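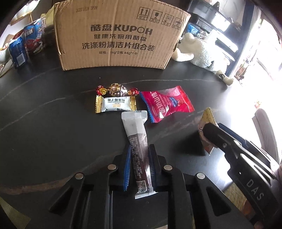

Attachment 1: detergent carton, KUPOH, 1 kg x 2

Ticket: Dishwasher leaves white film on glasses, stops partway through long program
Site: Furdale, staff kitchen, ground floor
Appliance: Pluvivico under-bench, built-in softener
Status: Closed
Priority: Normal

Original request

The dishwasher in the ground floor kitchen has been leaving a white film on glasses and the dark mugs since early November. It wipes off with a damp cloth but comes back the next wash. Plates look all right until they dry. The cutlery is the worst of it.

Separate problem, or maybe the same one: on the long program it sometimes stops with the water still in the bottom and the tap light flashing. If you turn it off at the wall and on again it drains and will start a new program. Short program has never done this.

We have tried less detergent, more detergent and a different rinse aid. No change. The salt light is off.

Support reply

Thanks for the detail. Before we book a visit please send:

Hardness setting on the machine (hold the program button with the door open until the display changes).
Incoming water hardness, if you know it.
Whether the machine is on the hot or cold tap.
What detergent is in use and whether it is powder, tablet or liquid.
Whether the film comes off with white vinegar.

Please also clean the filter and check the drain hose under the sink for a kink. Don't change the hardness setting yet.

Customer reply

Hardness setting shows 2.

Don't know the incoming hardness. The building went onto bore supply for part of the year, so it may not be the same as what the council publishes. Will get a strip from the hardware shop.

Cold tap.

Powder. The last lot before that was tablets from the supermarket. I can't say for sure the film started when we swapped over.

Vinegar takes the film off straight away.

Filter had some rice and a bit of label in it but was not blocked. Drain hose looks fine as far as I can see without pulling the machine out. There is a loop in it near the back wall that goes up and over and then down again.

Support reply

Film that comes off with vinegar is mineral scale. If it did not come off it would be etching, and there would be nothing to do for the glasses. So you are in the better of the two situations.

A setting of 2 is for fairly soft water. It is also what the machine ships with, so it may never have been set for your site. We will wait on the test strip.

Is there any under-sink filter or conditioner ahead of the machine?

Customer reply

Strip result is almost 260 ppm. I did it twice and got the same colour both times.

There is an Ouali cartridge unit on the cold line under the sink. It was put in by the previous tenant. The tee for the dishwasher comes off after it. There is a sticker on the housing for writing the change date and it is blank.

Support reply

That is hard water and the setting is far too low for it. At your reading the softener should be on 4.

Please do the following in order:

Top up the salt to the neck of the container, even though the light is off. Use dishwasher salt only. Wipe up any that spills in the tub.
Run a rinse program straight after filling, with nothing in the racks.
Change the hardness setting to 4 and turn the machine off at the door to store it. If you turn it off at the wall the setting is lost.
Run one long program empty with a descaler. Leave detergent out for this one.
Go back to the normal dose as printed on the pack you have. We can't advise on dosing for other makers' products.

On the stopping problem, a tired cartridge ahead of the machine could be the cause. The long program fills more often than the short one, and if any fill takes too long the machine gives up and shows the tap light. Could you time how long it takes to fill a bucket from the dishwasher tap? Turn the machine off first.

Customer reply

Salt filled. It took nearly a whole bag, so the container must have been close to empty. The light never came on. Setting changed to 4 and it has held.

Bucket test: very slow. The stream is about as thick as a pencil. The kitchen mixer on the same line is slow on cold as well, now that I look at it. People had got used to it.

Stopped again on Thursday on the empty descaling run, tap light flashing, water in the bottom.

Support reply

The salt light works off a float, and floats stick when the container has been left low for a long time. It will often free itself after a fill. If it hasn't come on by the time you next need salt, tell us and we will send the cap and float as a part.

The flow is well under what the machine needs. Please either change the cartridge or bypass it. Since the machine has its own softener it does not need the cartridge at all, and our preference is to have the dishwasher tee moved to the supply side. That is a plumber's job and isn't covered by us.

Customer reply

Landlord's contractor (Urkier) came out at 7 this morning. They took the cartridge out and it was brown right through and quite heavy. They moved the tee so the dishwasher is now ahead of the filter, and put a new cartridge in for the drinking tap only. They also cleaned the little mesh screen in the inlet hose, which had grit in it.

Bucket fills quickly now. Long program ran to the end with descaler. Have put a normal load on after that.

One question -- is the loop in the drain hose a problem?

Support reply

No, leave the loop where it is. It is meant to go up under the benchtop and back down, to stop sink water running back into the machine. If someone straightens it you will get a smell.

Please run it as usual for a week and let us know.

Customer reply

A week of normal use, long program every afternoon. No stops. New film has not appeared on the glasses. The older mugs still had some in the base and I soaked those in vinegar. Cutlery is much better, a few spots on the knives.

Support reply

Spots on knives only are usually rinse aid. Turn the dial up one notch and leave it there for a few washes before you change it again.

Closing notes

Cause of film: hardness setting left at factory default on hard supply, salt container near empty, float stuck.
Cause of stops: low inlet flow from exhausted Ouali cartridge and partly blocked inlet screen.
Parts used: none from us.
Follow-up: customer to watch the salt light. Float and cap to be sent if it stays off.
Retest hardness if the building changes supply again.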